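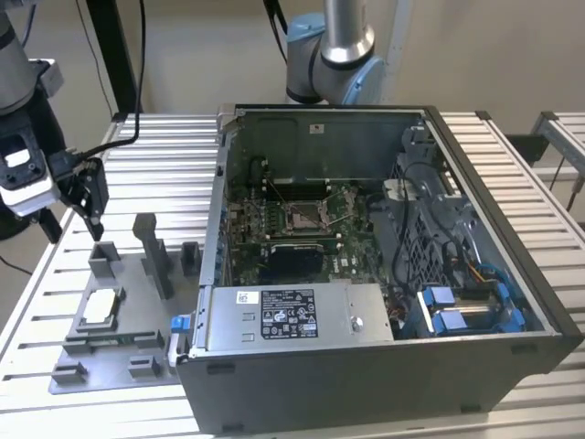
侧放的台式机箱，处理器插座空着。

我老家管说话兜圈子的人叫“端着空碗劝菜”。这句话我听外婆说过，听母亲说过，后来轮到自己说，才发现听的人已经要我加注释了。注释一加，味道就散了，像把笑话拆成主谓宾。

最近大家都在谈方言保护，谈得很热烈，用的是标准普通话。我去听过一场讲座，主讲人劝家长在家里多讲本地话，劝了整整一个下午，没有一句是本地话。散场时门口有人发徽章，上面印着一句老话，错了一个字。我领了两枚。

我并不反对保护。我反对的是把老话当标本。如今的做法大抵是这样：找几位老人，录音，转写，配上拼音和释义，印成一本小册子，封面必有一棵大树。册子发到学校，学校放进柜子。我手上这本收了五句跟吃饭有关的俗语，释义一律是“教育人们要勤俭节约”。其中有一句，我外婆专门用来骂来串门又不肯走的亲戚，跟勤俭实在扯不上关系。编书的人大概没有被这样骂过，也算有福气。

俗语本来就不怎么正经。它刻薄，偏心，还常常自相矛盾，上一句劝你忍，下一句笑你窝囊。老人挑哪一句，要看当天谁惹了她。把这些洗干净，剩下的东西确实适合挂在走廊里，可是谁会在吵架的时候去走廊里找词呢？

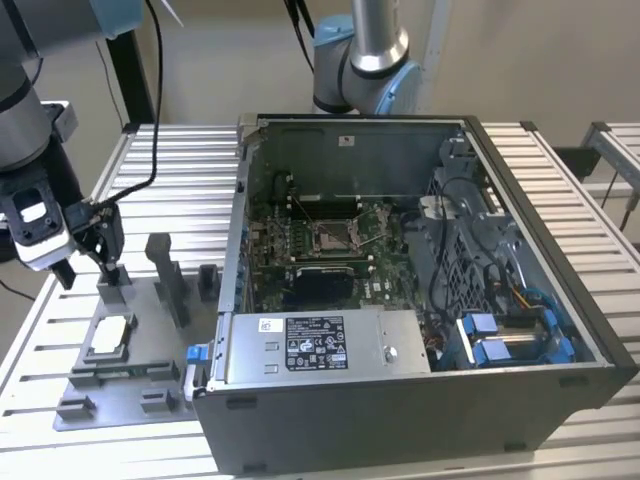
本页最后更新：五月

朋友Florante Ambrosio在菲律宾长大，家里讲两种话。他告诉我，他祖母骂人用一种，算账用另一种，他十一岁以前以为全世界都这样分工。我问他现在还会不会骂，他说会，只是没有对象，孩子听了以为爷爷辈的歌词，还跟着打拍子。

我听了很羡慕。打拍子也是一种用法，起码比背释义强。

常有人问，年轻人不说怎么办。我看年轻人没有闲着，他们的群里天天在造新词，刻薄、偏心、自相矛盾，一样不缺，外婆若是识字，多半能混个管理员。他们缺的是听老话的场合。一句话得有人冲着你说，说得你脸上发热，你才记得住。我记得的那些，没有一句是学来的，都是挨来的。

所以要我出主意，我的主意很省钱：小册子少印一本，饭桌上多坐一会儿，手机扣过去。老人说错了年份，不要纠正；说起某位表舅的坏话，更不要打断，好词多半在后头。听不懂就问，问了挨一句“读书读到哪里去了”，那句也请照原样记下来，连口气一起。

上个月我照自己的主意试了一回，对母亲说，你再讲讲外婆那些话。她想了半天，说都忘了。后来我洗碗，水开得大了些，她在背后一口气说了三句，其中一句我从来没听过。我关了水请她再说一遍，她不肯，叫我先把碗洗完。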